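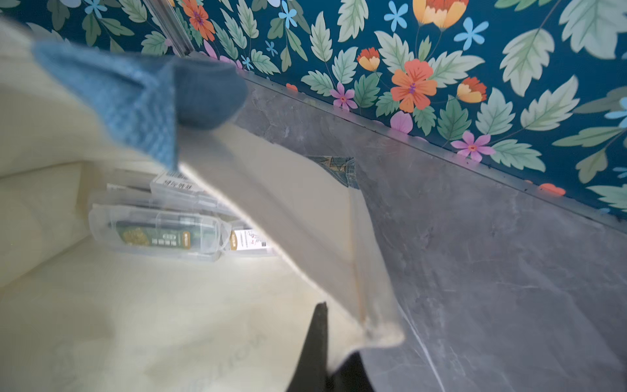 Wrist camera view, bag-opening work: the finger against the side panel of a canvas-like tote.

Ernora Soft Goods Finger Kit

The Ernora kit is a set of slim, tapered gripper fingers and a wrist camera mount for tabletop arms that have to work with bags, cloth and light packaging. It fits most two-finger parallel grippers with a standard screw pattern and goes on in about the time it takes to change a tool. The kit is sold by Rulberg and shipped from the Barroso workshop.

It was designed for jobs where the object changes shape as soon as it is touched. Canvas totes, knitted items, folded towels and thin plastic sleeves all behave this way. A wide, flat finger pad tends to push fabric ahead of it or close on two layers when only one was wanted. The Ernora finger narrows to a point, so it can get behind a panel or into a fold with less disturbance to whatever is lying next to it.

What you get

One pair of tapered fingers, dark finish, left and right
One spare pair of the same
Wrist camera mount with tilt adjustment
Cable clips and strain relief for the camera lead
Mounting screws and hex key
Adapter plate (state your gripper model when you order)
Printed fitting guide

The camera is not part of the kit. The mount takes any small board or cube camera that fits the bracket, and a list of the ones we have tried is on the downloads page.

The fingers

Each finger is molded in one piece over a metal core. The outer face is smooth, so it slides along fabric without catching. The inner face has a fine grip texture over the last part of its length. The tip is rounded just enough that it does not mark canvas in normal use, though we would not use it on loose lace or fine hosiery.

You can run them with the points meeting or with a small gap between them. For single-layer pinching, set the points to meet. For pushing a bag panel aside or holding an opening wide, the gap makes no difference, as only one finger does the work.

Do not sharpen the tips. If one becomes rough, replace the pair.

The camera mount

The mount holds the camera behind and above the fingers, looking down along them. At the lowest tilt setting the fingertip comes into the bottom of the view and most of the image is left for the work. The picture at the top of the page was taken in that position. You get the near panel and the contents of the bag in one view, and part of whatever is behind it as well.

Because the camera turns with the wrist, the image turns too. A reach that comes in at an angle will give you a slanted view, with walls and counter edges running diagonally. Most learned controllers cope with this without any changes. If yours expects a level image, you will need to correct it in software using the wrist angle.

Focus is worth a few minutes at setup. Items hanging over the near rim of a bag can come very close to the lens and go soft. We suggest focusing at fingertip distance and accepting some blur on anything nearer.

Surfaces and backgrounds

We do most of our checks on the kinds of surfaces people have at home: marble-patterned counters, printed wall coverings, metal trim. Busy floral prints are harder for a vision system than a plain gray wall, and patterned cloth on the work surface is harder again. The kit has no effect on this either way. If your software struggles with a patterned background, try it against a plain one first and confirm that the arm and fingers are set up properly before changing anything else.

Clear packaging is a similar case. Stacked clear cases and sleeves share edges and reflections, and printed labels are often the best thing to aim for. A side light helps more than a brighter overhead one.

Durability

Abílio Neves runs our bench tests. His standard test closes a pair of fingers on folded canvas 3,000 times and then checks the tips and screws. The current version finishes with light polishing on the inner face and no looseness at the screws. The earlier version wore faster at the tip, and if you have a pair from before July we will replace them at half price.

Fitting

Power down the arm. Remove the existing fingers and keep their screws, which may be longer than ours. Fit the adapter plate, then the fingers, and tighten each screw a little at a time. Open and close the gripper by hand through its full travel before switching on. Allow 20 minutes the first time.

The Ernora fingers are 87 mm long from plate to tip. Enter the new length in your controller before the first move. Most damaged tips we see come from skipping this step - the arm still thinks it has its old fingers and drives the new ones into the table.

Limits

The kit is meant for light items. It will move fabric, pull a panel open and lift small packages, but it should not be used to carry a loaded bag by its handles. It is not rated for food contact or wet work. The points are narrow, so keep hands clear while the arm is powered.

Bundle with Forine

Forine is our software package for recording and replaying arm demonstrations. It reads the wrist camera and the gripper position together and stores them with matching times. Customers who buy Forine and the Ernora kit together get 10 percent off the kit. Forine also works with other fingers, and the Ernora kit works without Forine.

Ordering and support

Orders placed before noon normally leave the workshop the same working day. Adapter plates for less common grippers are made to order and take longer. Spare finger pairs are sold separately, and so is the camera mount.

For fitting questions, write to Armindo Paiva through the contact form. Please include your gripper model and a photo of the mounting face, with the old fingers removed if possible.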